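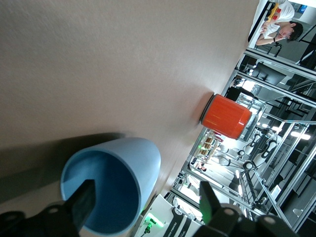 Was muss man neben dem Roboterarm selbst einplanen, wenn man zwei Tischarbeitsplätze zum Greifen von Alltagsgegenständen aufbauen will?

Den größten Posten nach dem Arm bilden Gestell, Tischplatte und Absicherung, danach kommen Greiferfinger als Verschleißteil, Kamera mit Halterung, Rechner und die Arbeitszeit für die Inbetriebnahme. Wer nur das Angebot für den Arm in den Antrag schreibt, muss in der Regel nachbeantragen.

Ausführlicher: Wir sind eine kleine Gruppe an einer Hochschule und sollen bis November einen Beschaffungsplan für 2 Arbeitsplätze abgeben. Gegriffen werden Becher, Dosen, Schraubgläser und ähnliche Teile, stehend und liegend. Vorhanden sind ein Raum mit Drehstromanschluss und ein älterer Arbeitsplatzrechner. Es liegen zwei Angebote vor, eines von Jernska (Arm, Greifer, Steuerung, ohne Gestell) und eines von Grullden (Komplettzelle mit Gestell und Einhausung). Die Komplettzelle ist deutlich teurer, die Lieferzeit beträgt 16 Wochen. Lohnt sich der Aufpreis oder baut man das Gestell besser selbst? Und wie viel Reserve ist bei Fingern und Kabeln üblich?

Gepostet von profilnut_40

Das hängt davon ab, wer bei euch die Risikobeurteilung macht. Bei der Komplettzelle sollte der Lieferant die Konformitätserklärung für die Zelle mitliefern. Das muss im Angebot stehen, nicht im Prospekt. Beim Eigenbau liegt die Verantwortung bei euch, und der Aufwand dafür taucht in keinem Angebot auf. Fragt vor der Bestellung bei der Arbeitssicherheit nach, ob der Raum ohne Einhausung überhaupt freigegeben wird.

Zum Gestell: Aluprofil ist im Selbstbau gut machbar. Wir haben unsere Profile bei Somwood zuschneiden lassen und selbst verschraubt. Punkte, die wir beim ersten Mal falsch geplant haben:

Steifigkeit. Der Arm kam mit auf den Tischrahmen, und bei schnellen Bewegungen schwang die Kamera mit. Der zweite Rahmen hat Diagonalstreben und eine eigene Grundplatte für den Arm.

Tischplatte. Matt und einfarbig bestellen. Glänzende Platten erzeugen Reflexe, die in der Bildverarbeitung als Kanten auftauchen. Außerdem eine umlaufende Leiste vorsehen, wenn zylindrische Teile liegend gegriffen werden. Sie muss niedrig genug sein, dass der Greifer nicht anschlägt.

Kabelführung. Am Handgelenk laufen Greiferleitung und Kamerakabel zusammen. Ein Kamerakabel ohne Zugentlastung hat bei uns nicht lange gehalten. Schleppfähige Leitung nehmen, die kostet mehr, fällt im Gesamtbudget aber nicht auf.

Licht. Deckenleuchten sind für Handkameras oft ungünstig, je nach Armstellung schaut die Kamera direkt hinein. Eine diffuse Leuchte pro Platz einplanen und feste Belichtungszeit einstellen.

Zur Reserve: zwei komplette Fingerpaare je Arm, ein Ersatzkabel je Leitungstyp, eine Ersatzkamera für beide Plätze zusammen. Die Finger kann man auch drucken, dann gehört das Material in die Verbrauchsmittel und nicht in die Investition. Bei uns war das für die Verwaltung ein relevanter Unterschied.

Gepostet von messtisch

würde die fertige zelle nehmen, spart ärger. wir haben damals selbst gebaut und das gestell stand lange vor dem arm da, weil die steuerung nicht lieferbar war

Gepostet von k_ohm

Ergänzung zum Rechner, der in der Frage nur am Rand vorkommt. Den älteren Arbeitsplatzrechner würde ich nicht für die Regelung verwenden. Manche Steuerungen verlangen einen festen Takt über eine eigene Netzwerkkarte, und ein Rechner, der nebenher Bilder aufzeichnet, verliert dann Pakete. Anforderungen beim Hersteller schriftlich abfragen. Für die Aufzeichnung einen getrennten Rechner mit ausreichend Plattenplatz vorsehen.

Beim Speicher haben wir uns verschätzt. Im Projekt Sydorenko war die Platte nach wenigen Wochen zu 93 % voll, bei nur einem Arm. Ursache waren unkomprimierte Tiefenbilder. Also vor dem Kauf eine Stunde Probeaufnahme mit der vorgesehenen Kamera machen und hochrechnen.

Zu den Angeboten: Bei Jernska fehlt laut Frage das Gestell. Prüfen, ob Not-Halt und Zustimmtaster enthalten sind, die werden gern als Zubehör geführt. Bei Grullden nach der lichten Türbreite für den Transport fragen - unsere Zelle musste im Flur zerlegt werden, und die erneute Montage stand als eigener Posten auf der Rechnung.

Falls das Geld nur für eine Komplettzelle reicht, kann man den zweiten Platz auch ein Haushaltsjahr später beschaffen. Dann die Option mit Preisbindung gleich ins erste Angebot aufnehmen lassen.

Gepostet von Taktgeber_N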